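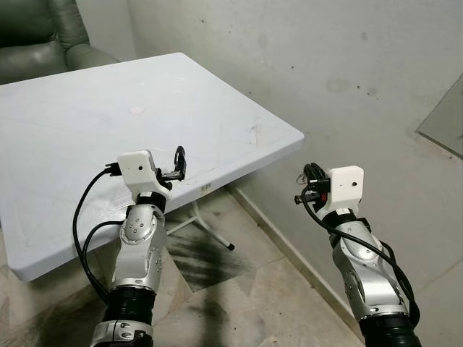 What has the Hornska grant been spent on so far?

Most of it has gone into the day room at the Wutcombe advice office: the seating, the table, the wall fittings and the cleaning of the floor. The rest is held back for lighting and for the storage cupboard, neither of which has been ordered.

Report prepared by Irina Pană, 2023-06-19
For: Derek Bloxham, Hornska Fund

Background

The day room is where people wait before an appointment and where we hold the form-filling sessions. Until December it was used mostly for storage. The grant was given to turn it back into a room people could sit in, with one good work surface and somewhere to hang keys and small items so that they stop ending up on the furniture. This report covers the second stage of the work. The first stage (clearing and painting) was covered in the last one and is closed.

Seating

The dark green leather armchair has been kept. We had planned to replace it, but Gheorghița Costache looked it over and thought it had years left in it, so the money set aside for a new one has moved to the lighting line. The sofa stays in the room as well. We tried it in two positions and settled on having it behind the table, where people can sit and still reach their papers.

We have had one complaint that the armchair is too low for some of our older visitors. Idris Jenkins is pricing a firmer chair with arms to go by the door. If it comes in under the amount left on the seating line we will buy it without coming back to you.

Wall fittings

White square hooks are up in a row on the gray panel. The first set we bought was adhesive and came off within a week, and Mondik refunded us in full. The replacements cost $19 for the pack and we put them up ourselves. 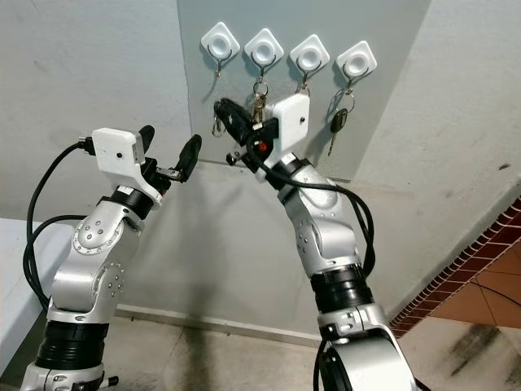 Keys for the cabinet and the side gate now have a fixed place, and the sign-out sheet has been dropped. Staff have been asked to keep coats and bags off the hooks, as they are meant for light things only. Shewit Wubshet has asked for a second row lower down that visitors can use. We think this is sensible and have added it to the list for next stage.

Table and work surfaces

The table is the white plastic folding kind. It is light enough for two people to move and can be put away when the room is needed for a larger meeting. The top is scuffed and has light scratches. We did ask Sârbu for a quote on a fixed table with a harder top, but it came to more than the whole remaining furniture budget and we do not recommend it. A wipe-clean cover would do the same job for $40.

Cleaning is done at the end of each day with a damp cloth and mild soap. The stronger spray we used at first left a film and has been stopped. Crumbs and specks are still a problem after busy sessions, mainly on the paler surfaces where they show up. Papers left out overnight are now put in a tray at the front desk. 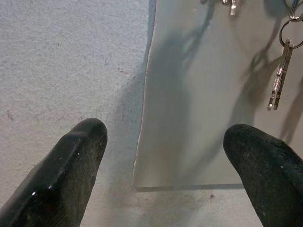 Flat pale sheet on a light gray surface, close view.

The layout has changed since the plan you were sent. The table is set at an angle to the wall, which leaves more room to get past with a walker or a stroller. The beige floor tiles need no repair, so the flooring line is unspent. We would like your agreement to move it to storage.
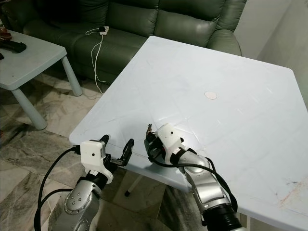 Still to do

Lighting is the main item. Two fitters have visited and we are waiting on the second price. The storage cupboard depends on how much is left after that. The firmer chair, the table cover and the lower row of hooks can all be done within 3 weeks of your reply.

Decisions we need from you

Agreement to move the flooring money to storage.
Agreement to keep the existing armchair and use that money for lighting.
A yes or no on the table cover.

Receipts for this stage are attached, apart from the one for the floor cleaning, which Idris is chasing.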